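Vondariの指先カバーとPleststead方式の把持学習を4か月使ってみた感想

2024年7月30日

前回、吸着パッドの記事にたくさん感想をいただいて、ありがとうございました。あのとき「次は指先のほうを」と書いたきり、ずいぶん間が空いてしまいました。使い込んでから書きたかったのと、単純に忙しかったのとで、半分ずつです。

取り上げるのは、Vondariの布巻き指先カバーと、それに合わせて公開されているPleststeadという把持学習の手法です。カバーは黒い目の粗い生地で、二本指のグリッパーにかぶせて使います。Plestststeadのほうは、手首のカメラ映像だけを頼りに、薄くて小さいものをつまむ動作を人のお手本から覚えさせるやり方で、Tadeo EscobarさんとRenata Sosaさんの論文がもとになっています。論文は去年の11月に読んで、図のきれいさにまず感心し、それから付録の長さにちょっとひるみました(でも付録がいちばん面白いんです、ぜひ読んでください)。

うちで試した課題は、金属のリングをつまんで、オレンジ色の浅い樹脂の受け皿まで運ぶというものです。リングは光るし、薄いし、横から見るとほとんど線になってしまうので、手首カメラにとってはなかなか意地悪な相手です。素の指先だと、閉じる瞬間につるっと逃げられることが多くて、以前はここでずいぶん時間を溶かしました。
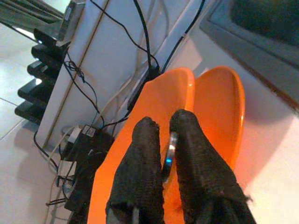

指先でリングをつまんだところ。手首側のカメラから。

カバーを付けてまず変わったのは、つまんだあとの落ち着きのよさでした。生地が少し沈むおかげで、角度が多少ずれていても指の間に収まってくれます。もちろん摩擦が増えるぶん、離すときに引っかかることもあって、最初の週は「つかめるのに置けない」という、なんとももどかしい状態が続きました。開く動作をゆっくりにしたお手本を足したら、だいぶ素直になりました。

学習のほうは、お手本を33本集めたところで一度回してみて、そこそこ動いたので正直びっくりしました。もっと要ると思っていたんです。学習は2,000ステップで止めています。長く回せばよくなるかと欲を出したこともありますが、うちの環境では、リングの手前で迷うような動きが増えただけでした。このあたりは机の高さや照明でも変わるはずなので、そのまま真似するより、短めに回して様子を見るのがいいと思います。

論文でいちばん好きなのは、指が閉じる直前の映像を重めに扱うという工夫です。言われてみればもっともな話で、遠くから近づくときの細かい差より、最後のほんの少しの位置合わせのほうがずっと効くんですよね。試しにこの重み付けを切ってみたら、リングの横で空振りする回数が目に見えて増えました。きちんとした比較実験と呼べるほどのものではありませんが、私はもう切る気になれません。

気になるところも書いておきます。カバーの生地は使ううちに毛羽立ってきて、糸がぴょんと出てきます。細かい部品を扱うなら早めの交換をおすすめします。それから説明書が薄い!巻き方の図が小さくて、左右で厚みをそろえるのに苦労しました。Pleststeadのほうは、カメラの取り付けを少しでもいじるとお手本を集め直したくなるのが難点で、私は3回やり直しました。最後の1回は、掃除のときに自分の肘をぶつけたせいです。

似たものではAlvaradoのシリコン指先も持っていて、あちらは手入れが楽で、箱や瓶のような大きめのものには今も使っています。リングやワッシャーのような薄物が中心なら、私はVondariを選びます。替えのカバーはEmhamの通販でまとめ買いするのが送料の面で助かりました。

次は受け皿の向きを毎回変えて、同じお手本でどこまでついてくるか試すつもりです。布の巻き方で良い方法をご存じの方、コメント欄で教えていただけるとうれしいです。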